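Fostari Home Forum > Closets and Bedrooms > Small Things

How do I sort a pile of jewelry without making a bigger mess?

Clotilde Charpentier
Member, 547 posts

Hello all. I've been reading along here since January and finally have something of my own to ask. My aunt passed a good bit of her costume jewelry on to me, and I added it to my own, and the whole lot has been living in a drawer in one big knot. None of it is worth much money, but I wear it and I'm fond of it, and I'm tired of being late for work because I'm picking a chain off an earring hook at seven in the morning!

I have bangles, a few thin silver chains, small rings, twisted hoops and one of those clustered bead bracelets that seems to grab hold of everything near it. I don't want a standing jewelry cabinet (no floor space, and the cat would have it over). I do have a shallow red box with a white inside that I'd love to use. Is one open box enough, or am I going to be back here in a month with the same knot in a prettier place? And what do you put in first?

Natanael Vieira
Regular, 3,417 posts

Clotilde, you've come to the right crowd, I spent most of last winter on this very job with my mother's things. Take everything to the bed. A table is too hard and things roll off it, but on a duvet they stay more or less where you set them, and you can spread out as far as you like. Give each piece its own bit of cloth so that nothing touches, and only then bring the box over and set it down next to you.

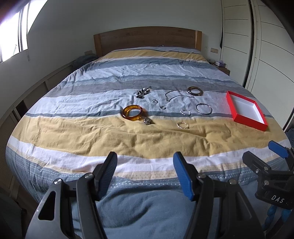
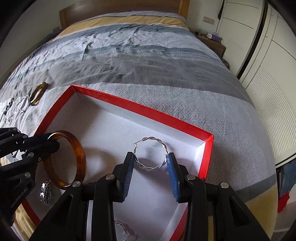

First picture: pieces spread out on the striped cover. Second: bangle and hoops at the red box.

As for the order, I'd do bangles first, along one side, since they're big and they tell you how much room you really have left. Hoops come next, and please keep each pair together from the very start. I put mine in a little paper muffin cup, which costs next to nothing and lifts right out when you want them. Chain bracelets can sit in a small heap if the links are chunky. The thin ones can't! Close the clasp on every thin chain and lay it in its own cup, or thread it through a drinking straw and then do up the clasp. I was doubtful about the straw until I tried it.

Rings I'd keep out of the big box altogether. They slide under everything. An egg cup on the dresser does fine.

Sandro Carbone
New member

get a box with a lid. open ones collect dust and silver goes dull. my sister has a Gollbridge one and likes it

Adalberto Araújo
Regular, 2,000 posts

I agree with nearly all of what Natanael wrote, though I'd go easy on the muffin cups if the box is a shallow one, as the tall kind will stick up over the rim and you'll never get a lid on later. Cut them down with kitchen scissors, or use strips of card folded into an L and tucked against the wall of the box. I made 3 sections that way and it has held up nicely through a move to Raltthorpe and back.

For the bead bracelet, a small cloth pouch. Mine snagged a chain so badly that I had to sit down with two pins and a cup of coffee and work at it for most of an evening. If you have a knot like that now, lay it on something flat, loosen it from the middle and don't pull on the ends, however tempting it gets.

Clotilde Charpentier

Thank you all so much! I'm going with the cut-down cups for the hoops and the straws for the chains, and the bead bracelet is getting a pouch. Sandro, does your sister's box have a lift-out tray, or is it all one space inside?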